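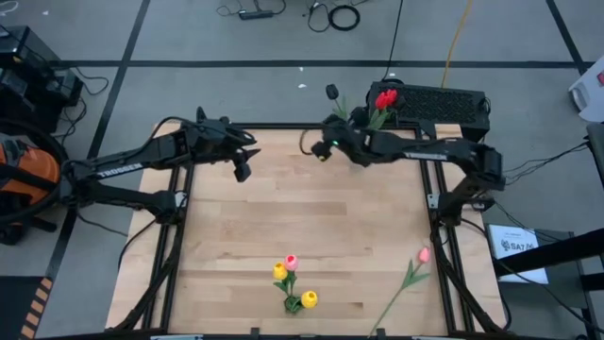
Chapter 7
Arranging Artificial Flowers: Stems, Bases and Small Groups

Most people come to artificial flowers by accident. Somebody gives them a bunch, or a shop is clearing out its spring stock in April, and the flowers go into whatever jug is nearest and stay there for years, gathering dust and slowly leaning to one side. I was no better myself, and I would not want any reader of this book to feel scolded, because the jug is a perfectly good place to start. Still, there is a good deal of pleasure to be had in taking the bunch apart and putting it together again with some thought, and the tulip is the kindest flower to learn on. It has one bloom, one stem and a few plain leaves, and you can see at a glance what each part is doing. Take the little group near the front of the table, two yellow tulips and a pink one rising from a dark green round base, with one of the yellows leaning well out to the right. That lean is worth a long look. Were all the blooms bolt upright, shoulder to shoulder, the group would have the air of a queue at the post office; with one flower allowed to wander, the whole thing loosens and begins to look like something that grew. The single long-stemmed pink tulip lying beside it on the wood is the other half of our subject, for in this chapter we shall be moving back and forth between flowers that are already gathered and flowers that are still loose, and learning how to bring the second sort to the first.

The earlier chapters dealt with foliage and with dried grasses, and if you have worked through them you will already have your tools together: a pair of small cutters for wired stems, a roll of green tape, a soft brush and an old towel to work on if you mind about your table. I do mind about mine, though I must admit that I usually forget the towel. A bare wooden top is lovely to work on because the pale colour shows the flowers up so well, and you can lay a stem down and judge its curve against the straight lines of the planks. If your own table is dark, spread a sheet of plain paper over it while you choose your colours, and take it away again before you make up your mind.

Learning to look at one stem

Before you arrange anything at all, spend a little while with a single flower. Lay it down at a slant, bloom away from you and the end of the stem towards you, and look at it as though you were going to draw it. (Do draw it, if you like! Ulla Vik, who taught the evening class at Mottram where I first learned any of this, made us draw one stem each before we were allowed to touch a vase, and I grumbled about it and have been grateful ever since.) See where the leaves leave the stem. On a good many artificial tulips they sit about midway, which gives you a bare length below and a bare length above, and you will need to decide which of the two you want people to notice. See also whether the bloom carries on in the same line as the stem or nods a little.

A wired stem can be coaxed. Hold it in both hands, thumbs together, and bend it over the length of a few inches instead of at one spot, going gently and stopping early. A sharp bend made in one place looks like a broken flower and is very hard to get out again. A real tulip curves because it is forever turning to the light, and the curve comes mostly in the upper part of the stem, so that is where yours should go too. If your flower has no wire in it, leave it be and use it as one of the straight ones. There must be a few straight ones or the curved ones have nothing to play against.

About bases

A base is simply whatever holds the stems together at the foot. It may be a vase, a bowl with foam in it, or a small weighted piece that stands on the table and hides itself under the leaves. Beginners nearly always choose something too tall. I kept a glass cylinder for years that swallowed two thirds of every flower I put into it, and it was only when Vidar Eide borrowed it for a party and brought back a shallow green dish in its place that I saw what I had been missing.

A low, dark base has a lot to be said for it. The eye passes over it and goes to the leaves and then up to the blooms, and you can place such a group at the middle of a table where people are eating and they will still be able to see one another. The drawback is weight. A low base with one flower leaning out will tip if the flower is long, and you must either shorten the stem, turn the base so that a second flower leans the opposite way, or put something heavy inside. Clean gravel does very well. The potting shop at Irkwood used to sell it by the scoop, and I daresay your own garden centre does the same.

Colour in small groups

Yellow and pink are easy company, and I would start there. Put the blooms you have two of on the outside and tuck the odd one close beside one of them, so that two heads nearly touch and the third stands off a little. Then try it the other way about and see which you like better. You may well disagree with me, and so did half the class.

Red tulips are best pressed close together over their leaves, where they make one strong patch of colour. Black tulips want more care. They are handsome things, but at a distance they can vanish altogether, particularly in front of anything dark, and they need a bright neighbour to show their outline. Set one beside red and it looks rich; set one alone on a gloomy windowsill and your visitors will think you have left a gap. Sigrun Halvorsen puts hers against a white wall and uses nothing else, and very fine they look.

What you will do in this chapter

The first exercise uses a single stem and no base. The second asks you to build a group of three in a low base, with one flower leaning, and to keep it standing overnight. The third brings in the darker colours and is the one I should allow a whole afternoon for, with a pot of tea. Please keep your offcuts from all three, leaves especially, as we shall want them in the next chapter when we come to wreaths.

Exercise 7.1. Choose one long-stemmed tulip, in any colour you are fond of. Lay it on a plain surface and draw its line from the foot of the stem to the tip of the bloom.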